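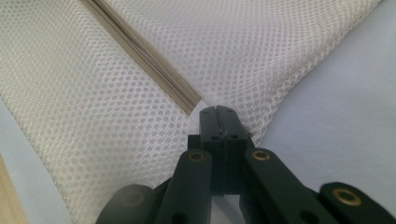
Filets à linge : on trie, on lave, on garde

Bon, je fais vite, la lettre part ce soir et j'ai encore la page cantine à boucler.

Le maille blanc, donc. Vous êtes plusieurs à avoir demandé après l'atelier de juin si ça valait la peine de garder les vieux filets ou s'il fallait tout racheter. Réponse courte : on garde presque tout. Réponse longue ci-dessous.

Le tissu

Maille ajourée, petits trous réguliers, ça laisse passer l'eau et ça pèse rien. Toujours le regarder à plat, sur une table, jamais roulé en boule au fond du panier. Un trou qui a filé se voit tout de suite quand on tend un peu. Moins large qu'un ongle : deux points au fil blanc et on en parle plus. Plus large : pièce découpée dans un filet fichu, on garde les chutes pour ça (bac du bas, étagère de gauche, merci de ne pas y mettre les chaussettes seules).

La bande beige

C'est là que ça lâche en premier, au bout, là où la maille fronce. Qiuyue Dong en a repris 14 le mois dernier et c'était toujours au même endroit. Elle fait un point d'arrêt serré, aller-retour, et ne coupe pas le fil trop court. Si la maille est prise dans la couture, ne pas tirer ! Pincer le tissu juste sous l'extrémité, dégager doucement avec la pointe d'une épingle. Tirer, c'est agrandir le trou, on a perdu deux filets Naline comme ça au printemps.

Le lavage

Retournés, à 30, avec le reste du blanc. Pas d'adoucissant, la maille devient molle et se déforme. Pas de sèche-linge non plus. Séchage sur le fil, par le petit côté. Les plis partent tout seuls, inutile de sortir le fer (quelqu'un a essayé, il y a une marque brune sur la housse de la table à repasser et un filet en moins).

Pour les housses de coussin et les petites choses délicates, prenez les modèles à maille fine, rangés à part dans la boîte Maglaya. Les grands servent aux draps de bain et aux peluches de la salle des petits. Ne pas les bourrer, à moitié plein c'est déjà beaucoup, sinon rien ne se rince au milieu.

Ce qu'on a, ce qu'il manque

Au dernier rangement : 100 filets en tout, dont 17 à recoudre. Ceux-là sont dans le sac bleu près de la porte de la buanderie. Si vous avez une demi-heure et une aiguille, servez-vous, ramenez-les quand c'est fait, même pas parfait. Qiuyue a laissé du fil et des aiguilles dans la boîte en fer.

Il manque surtout du fil blanc solide, des étiquettes à coudre et un feutre textile qui marche. La mercerie Calloten nous fait un prix sur les bobines, dites que vous venez pour la buanderie de la rue Faltent. Gardez le ticket svp, sinon pas de rembousement.

Prochain atelier couture en août, la date sera affichée sur la porte. Places à prendre auprès de Qianru Ding, à l'accueil le matin ou par un mot dans son casier. Apportez vos propres filets si vous en avez à réparer, et aussi les taies dont la fermeture coince, on regardera ça en même temps. Pour les rideaux, non, trop grand pour la table, on verra à la rentrée.

Ah, et celui ou celle qui a emprunté les grands ciseaux : ils sont attendus dans le tiroir du haut.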